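Worktop (kitchen)

A worktop is the flat surface you chop, knead and pile the post on in a kitchen. Americans say countertop, and my gran said "the side", as in "leave it on the side". I've been adding to this entry on the Cirness household wiki for a while now, so forgive me if it rambles (it does!).

For a long time most homes didn't have one at all. You had a table in the middle of the room, scrubbed with sand or soda, and maybe a slab in the larder for pastry. Fitted kitchens changed that. Once cupboards came in matching heights, it made sense to run one long top over the lot of them, and people have been arguing over what to make it from ever since.

Stone is the one everybody asks me about. Granite is hard and shrugs off a hot pan better than most, though I still use a trivet. Marble is softer and lemon juice will leave a dull mark on it, which bakers seem to forgive because it stays so lovely and cool. Slate sits somewhere between the two, and I'm very fond of it – scratches can often be rubbed out with a bit of oil.

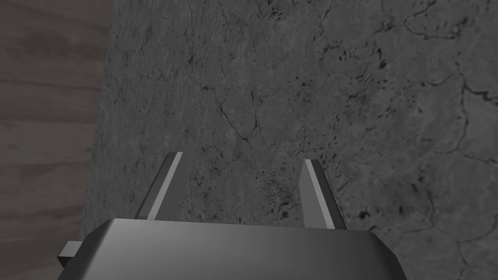 Wood is warmer to the touch and much kinder to dropped cups. It does want oiling, and more often than the shop tells you, especially round the sink. Hưng Bạch, who fitted mine one June, told me to do the underside as well so the boards don't cup. I skipped it. They cupped.

Then there's laminate, a thin printed sheet glued over chipboard. It's cheap and light, and it comes in any pattern you fancy. Water getting into the joins is what finishes it off. Steel is the choice of café kitchens and shows every fingerprint going.

Sizes are fairly settled over here. The usual depth is 600 mm, to suit the cupboards underneath, and mine stands 90 cm off the floor. Tall cooks should go higher if they can, your back will thank you.

On cost, I can only give my own figures. Ornent quoted me £979 for slate and £529 for oak, both fitted, and I took the oak and spent the difference on a decent tap.

See also: Draining board; Larder; Splashback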